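Regional Security and Travel > Road Conditions
Thread: Feno to Longo road, army escorts starting again

millrace
Posted 7:12 AM

The governor's office announced on Friday that the army will run escorted convoys between Feno and Longo again. They stopped in September after the two fuel trucks were burned at the river crossing. The notice says one convoy each way per day, leaving Feno at 6 a.m. and Longo at noon. Private cars can join if they register the evening before.

Has anyone gone with one yet? Our office has to decide this week whether staff go by road or keep waiting for seats on the plane.

dustcoat_9
Posted 7:40 AM

I went up with the first one as a passenger in a Roteo truck. It left at 7:50, not 6. There was an army pickup at the front and another at the back, and a long gap in the middle where you couldn't see either of them. No trouble on the way. We stopped twice for breakdowns and everyone waited.

The road is 123 km and it took most of the day.

harrow
Posted 8:05 AM

I would not put staff on it. A convoy with a published departure time is easier to find than one car going quietly. The trucks burned in September were in an escorted convoy too, and people seem to forget that.

millrace
Posted 8:11 AM

Were they? The report I read said the escort had turned back before the crossing.

harrow
Posted 8:19 AM

It turned back because it was low on fuel. The drivers were told to keep going. As far as the drivers were concerned they had an escort that morning.

Tolland Ridge
Posted 9:02 AM

Harrow is right about the fuel but I don't agree with the conclusion. People who travel alone on that road get stopped at the informal checkpoints and pay at every one. Some have been held overnight. With the army in front the checkpoints are gone before you reach them. I've done it both ways and I would take the convoy.

Also, the plane costs 3000 one way now and they leave bags behind if it is full. Small traders can't pay that.

dustcoat_9
Posted 9:15 AM

The checkpoints were still there on our trip. They just waved us through. One of them had a new barrier, a painted log on two oil drums, and the soldiers got out and talked to the men for a while. I don't know what was said.

harrow
Posted 9:31 AM

So the army knows who they are and leaves them in place. That tells you something about how long this will last.

Tolland Ridge
Posted 9:38 AM

It tells you they don't have enough men to hold the whole road. I don't think it's a secret.

kettle_bend
Posted 10:20 AM

I work with the Akwood camp outside Longo and we had a meeting about this. Some of it may be useful to millrace. This is what we were told, and it may change:

1. Registration is at the old weighbridge in Feno from 4 p.m. to 6 p.m. Bring the vehicle papers and a passenger list. They turned away a car last time for having a passenger who wasn't on the list.

2. There is room for up to 40 vehicles. Fuel trucks go at the back. If you have a choice, ask for a place in the front half.

3. Mobile coverage stops after the second bridge and comes back near the Longo quarry. Tell your office this so they don't raise an alarm over a few hours of silence.

4. The army doesn't bring a medic. You need your own first aid kit and someone who can use it. The Longo clinic can clean and close a wound. Anything more serious has to go back to Feno by air. Stitching practice is on a pad like the one in all three of these: 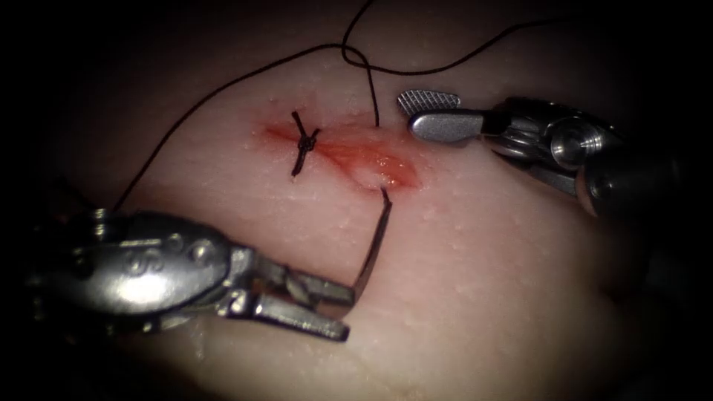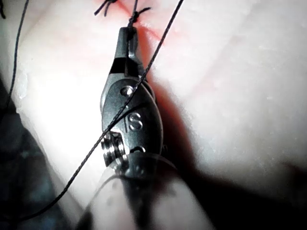
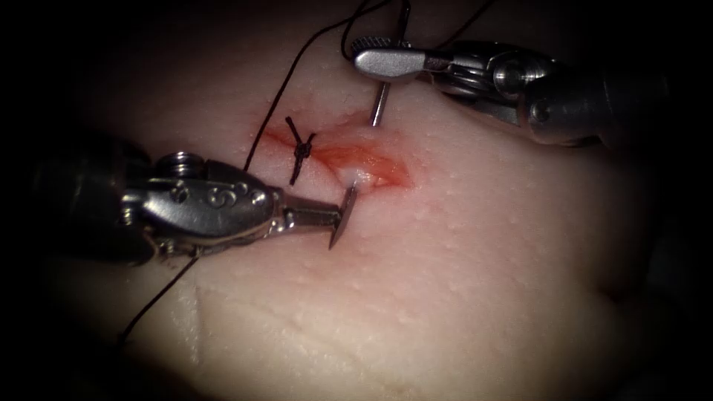 5. There is no fuel for sale in Longo at the moment. Carry enough for the return trip.

6. Nothing moves after dark. If the convoy is late, it stops at the halfway village and you sleep in your car.

millrace
Posted 10:44 AM

Thank you, this is more than the governor's office gave us. Do you know if they give you anything in writing when you register? Our insurer will ask.

kettle_bend
Posted 10:52 AM

A slip with a stamp and a number. Ours was 1039. Take a copy before you leave because they collect it at the other end.

harrow
Posted 11:30 AM

Check the policy wording as well. Ours excludes travel under military escort completely — we only found out when we asked.

millrace
Posted 11:47 AM

I'll call them this afternoon. We won't send anyone before I have an answer, and I'll post it in this thread.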